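Robot Software Engineer, Manipulation (Planning and Control)
Sullton - Terkville office

5 min read

We write the software that lets two robot arms work side by side at a kitchen table. Our team at Sullton is small, and we're hiring one more engineer to own the layer between "the model wants to go there" and "the arm goes there smoothly."

You would spend most of your time in Taltudach, our in-house planning and control stack. It takes wrist camera frames and joint states in, and sends out trajectories that keep both arms clear of each other, the table and whatever is cooking. The control loop is in C++, and the planning and replay tools are in Python. The replay viewer needs love, and we'd be thrilled to hand it to someone who has opinions about it!
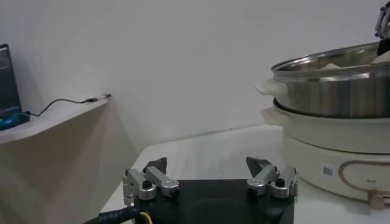 Wrist view at the hot pot station, second arm at top right.

Cooking is a wonderful test for this kind of software. Polished steel throws off depth estimates, soft food punishes a heavy grip, and a pot handle leaves very little room for a bad approach angle. Our current task set has 299 recorded episodes, and we replay every one of them before a planner change gets merged. A full replay takes more than 10 hours, so making it faster is likely to be your first project.

What you'd work on

- Collision checking for two arms sharing a small workspace
- Grip force control for soft items
- Time sync between cameras and joint encoders (we have a long list of bugs here)
- Logging and replay tools that the whole team uses daily

What we'd like to see

- At least 2 years of writing software that ran on a real arm, at work or in a lab
- Solid C++ and comfortable Python
- Some background in motion planning, state estimation or visual servoing - one is fine, we can teach the others
- Clear writing, as most design talk happens in short documents

A degree is welcome but not required. Experience with kitchens is not required either, though you will pick some up.

The job is on site in Terkville, with Wednesday as the usual work-from-home day. We hope to have someone start in June.

To apply, send a resume and a page on a robot bug you tracked down to Fung-ping Wei, who leads the planning group. Code samples are great if you can share them. Please put "Taltudach" in the subject line.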